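Bin sliding on bench, how are you holding yours?

kadlow56
Mine is sheet metal with sloped walls and it creeps every time I reach in. I tried rubber matting under it. Helped for a day. Don't want to drill the table.

etenesh_k
Clamps on the rim.

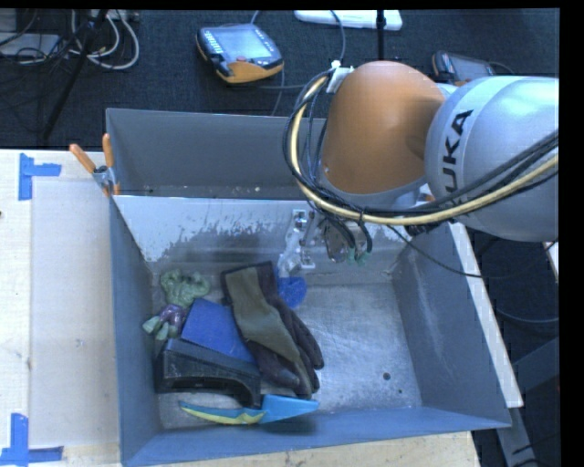
Cheap clamps are fine for this. I use orange-handled ones at one corner, gripping the rim to the table. Keep the load mixed too, soft stuff like the glove and the foam block in with the hard pieces.

storketti
Disagree on one corner. It will pivot. I'd clamp two, opposite each other.

etenesh_k
Depends how hard you lean on it. Mine stays put.

kadlow56
Do the handles get in your way?

etenesh_k
Not if you reach in from the other side.

storketti
Still say two. They were $41 for the set I bought in July.

kadlow56
Will try one first, then two.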